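Teleop demos in sim, wrist view only – am I wasting my time?

Posted in: Manipulation / Learning from Demos

tindrum_lab
10 September 2020

Ok so quick one before I burn another night on this. Doing teleop demos in sim for a kitchen tabletop task, driving the arm with a 3D mouse, looking at nothing but the wrist cam.

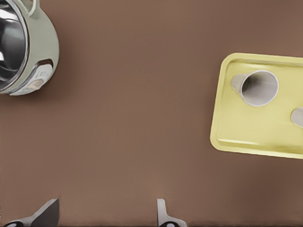 Got 461 demos so far. Policy trained on them reaches fine, hovers fine, then closes the fingers a bit short of whatever it's supposed to grab. Cups are the worst. A cup on its side in the tray is basically a coin flip, pot is ok-ish.

Setup: Nakix sim, Starbridge teleop plugin, default gripper, images + joint positions in, delta pose out. Behavior cloning, nothing fancy. Table is plain brown, objects get shuffled and rotated every reset.

Questions I guess
– is wrist only a dead end
– do I keep collecting or toss it all and start over
– anyone else get the "closes early" thing

Will post loss curves later if anyone cares, they look fine which is not helping me.

mossgate
Closes early = your demos close early. Or pause before closing. Go look at your own data. When I'm on a 3D mouse I stop dead above the object for ages, lining up, then squeeze. Policy sees a hundred near identical frames labeled "do nothing" and a couple labeled "close". It learns mush.

Trim the pauses first. Costs you an evening.

tindrum_lab
hm. Yeah I hover a lot. Didn't think of it as a data problem, more a me problem

mossgate
same thing in this business

halfstep_9
Going to disagree with the wrist cam crowd before they show up. Single wrist view with a bare table is rough on depth. Look at how much plain brown you've got between the fingers, no texture, soft shadows, nothing to tell the net how high it is. And your pot and tray are both partly out of view, so as soon as the arm commits to one the other is gone. Add a fixed camera. Even a bad one. I'd bet that does more than any trimming.

oru_k
Wrist only works fine. We did 19 tasks that way at my last job, real arm, no fixed cam. You can see both fingertips AND the target, that's most of what a grasp needs. A fixed cam in sim looks great until you move to hardware and somebody bumps the tripod.

halfstep_9
And how many of those had a cup on its side in a tray with a raised rim?

oru_k
2. Not zero. Point stands.

halfstep_9
Success rate on those 2?

oru_k
don't have it in front of me. One was good, one was meh. The meh one was bins, deep walls, gripper kept clipping the edge.

halfstep_9
so, the rim problem. ok.

tindrum_lab
The rim thing is real btw. I come in from the open side of the tray when I'm driving because I don't trust myself near the edge. So my demos are all from kinda the same direction, even when the cup is pointed the other way. Only noticed while typing this.

pelletier_fan
That's your bug right there imo. With a cup lying down the angle matters way more than the position. You want fingers across the body. If your demos always come from one side, half of them have you pinching the mouth or sliding off the base. Sort the demos by cup yaw and see what you get.

Also, are you rotating the wrist at all? Lots of people on 3D mice just don't, the twist axis feels awful.

tindrum_lab
...i have twist gain turned way down becuase it kept drifting

pelletier_fan
lol ok. Turn it back up, set a deadband. In Starbridge it's under device settings, then axes. Don't touch the global gain, that one messes with translation too.

wrenchfall
Does it have to be a mouse? I moved to leader arm style teleop back in May, small passive arm, you move it by hand and the sim arm copies. Night and day. My demos got way shorter and the wrist angles look like something a person would do. Bought the Niseo kit, it's kinda flimsy, base plate flexes, but it works. Took me 5 evenings to build because I put a joint in backwards and had to redo the wiring.

If you can't get one, a VR controller is next best. Mouse is last. Sorry.

oru_k
Mouse is fine for pick and place. Leader arms make people sloppy, they whip it around and the follower lags. I'd rather have slow clean demos.

wrenchfall
Slow clean demos is exactly what he has and it closes on air.

oru_k
It closes on air bc of the pauses, see post 2

mossgate
thank you

halfstep_9
or bc of depth. Could be both, guys. Easy enough to check – replay a failed rollout and log fingertip height at the close command, compare with the demos. If height is off it's depth. If height is right and it's short in the plane, it's timing or approach angle. Then we can stop guessing.

tindrum_lab
Ok did that over lunch. Small batch only. Height is pretty much matching the demos. It's short in the plane, and worse when the cup is pointed away from my usual approach. So mossgate + pelletier_fan I think? Not ruling out the camera.

halfstep_9
Fair. I'd still add one.

pelletier_fan
nice. So don't toss anything. Keep the pot demos as is, trim the cup ones, then collect a new cup set where you force yourself to come in from all over. Script the reset so the yaw is spread evenly, random will clump on a small set.

And put the second cup close to the first on some of them. If it only ever sees clear space around the target it'll fall over when it doesn't have any.

dunlin
Lurker, dumb question. When you trim pauses do you cut the frames or just downsample? I cut and the arm got jerky, like it was skipping.

mossgate
Not dumb. Drop frames where the commanded motion is under a threshold AND the gripper state doesn't change. Leave a few either side of the close. If you cut right up to it you lose the settle and the policy grabs while still moving. With delta actions, recompute the deltas after the cut or they won't line up with the images any more. Bet that's your jerk.

dunlin
oh. did not recompute. brb

wrenchfall
Somebody mentioned Tiêu in another thread, the annotation tool, it has a pause trimmer built in. Haven't tried it. Docs are thin.

oru_k
Tried it. Trimmer's ok, exporter ate my timestamps. Keep a copy of the raw logs.

tindrum_lab
Plan for tonight: twist gain up w/ deadband, trim the cup demos with mossgate's rule, even yaw spread, start a fresh cup set. Leader arm maybe next month if the budget person is in a good mood. Will add the fixed cam as a separate run so halfstep_9 can be right or wrong in public.

halfstep_9
fine by me. Same seeds for both runs please

tindrum_lab
yep same seeds

pelletier_fan
post the yaw histogram too, before and after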